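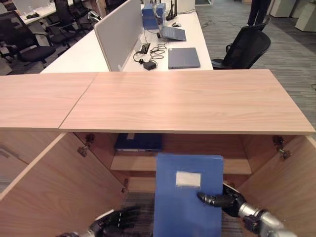

Memgate Office Capture Kit

Demonstration recording for two-armed robots in ordinary offices. Cabinets, shelves, folders, desks. You bring the robot and the furniture, the kit records what the operator does with it and hands you back episodes your learning stack can read.

Built by Drestateo. Current version ships with Onex recorder software.

What it's for

Teams teaching a robot by example. Someone drives the arms, the robot does the job, every run gets saved as one episode. Do that enough times with enough variation and you have a training set. Most of our customers start with put-away and fetch tasks — file folder into a cabinet, file folder back out. Sounds small. Covers a lot: two hands, doors, a shelf you have to get under, and an object that's wider than it is thick.

The kit was worked out on exactly that kind of task. Full size cabinet, doors open, blue folders, people at work in the same room. No lab cage.

What you get

Head camera unit with mount plate
Two wrist camera units, left and right, with short cables
Recorder box and power supply
Operator pedal (start / stop / throw away)
Onex recorder license, one seat
Huanca task cards, office set, 37 cards
Cable clips, spare screws, printed setup sheet

Not included: robot, hands, teleop rig, furniture. Ask us about teleop rigs we have tested with, list changes too often to print.

Head view

Wide and steep. Set it so the operator gets the work area and the robot's own feet in one view when it looks down. Customers always want to tip it up to see more of the room, please don't. Low shelves are where runs go bad and you want to see under the top of the cabinet, not the wall behind it.

Check the floor too. Cables between the feet show up here first.

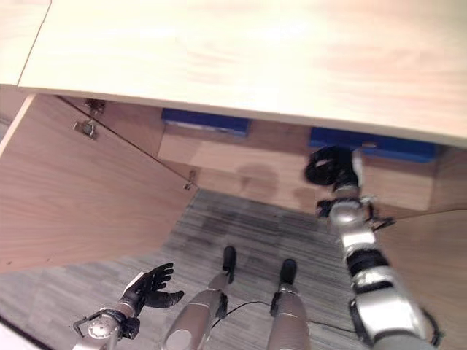
Wrist views

Close in, one per arm. Gives the model what the head can't see once an arm is in the way. Expect a good part of the picture to be hardware. Normal. Leave the mount where it is between runs — a camera that moved two degrees overnight is a different camera as far as training goes, and you'll be sorting out which episodes belong to which angle.
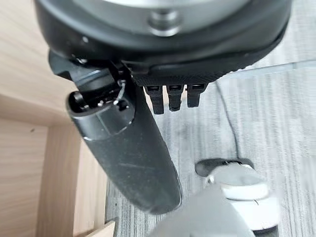

Sugeng Purba on our support desk gets more mail on this than on anything else, so: tighten both screws, mark the mount with paint pen, look at the mark every morning. Lens wipe goes in the same routine. If focus is soft on near objects leave it, the lens is fixed and set for the fingertips and a bit past.

Recording a set

Load a task card. The card gives start layout, goal and what to vary. Office set includes folder flat on shelf, folder upright, folder on cabinet top, one folder already inside, two folders.

Pedal down, do the task, pedal down. Episode saves with its card number, all camera streams and the joint log on one clock.

Bad run? Hold the pedal. It gets marked, not deleted. Keep them. Fumbles and second tries are useful later and you can filter them out in Onex with one check box.

Change the start layout every few runs. Folder turned, folder at an angle, folder half over the front edge. If every episode starts square your robot will only ever know square.

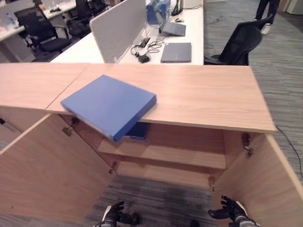 Folder-on-top start layout, both cabinet doors open, hands at ready.

Operator notes

Short sessions. Tired operators get jerky and the data gets jerky with them. Swap after 21 episodes, that is the default block size in Onex and you can change it but we wouldnt. Soledad Esquivel wrote the operator guide, it's a PDF in the box menu under Help, read the part on hand pacing before your first block.

Both hands go back to ready at the start of each run. Recorder won't stop you if they don't. Reviewer will.

Specs

Camera streams: 3, shared clock
Episode storage: 293 hours on internal drive at default settings
Recorder box weight: see setup sheet, differs by power supply
Export: Onex native, plus plain folders of video and CSV
Network: wired only while recording, wifi for uploads

Review and export

Reviewer screen plays all views side by side with the joint log underneath. Accept, reject, trim ends. Trim only the ends, cutting out of the middle breaks the log. Export by card, by operator or by date. Export of a big set is slow — start it when you leave for the night.

Ordering

Kit lead time depends on the wrist mounts, tell us your robot and hand model in the order form. Extra Huanca card sets (kitchen, stockroom) sold separately, 199 per set. Stockroom set is back in February.

Questions before you buy go to Wálter Paucar in sales. For returns and repairs contact Ingrid Mbeki, and put the serial number in the subject line please, it is on the botom of the recorder box.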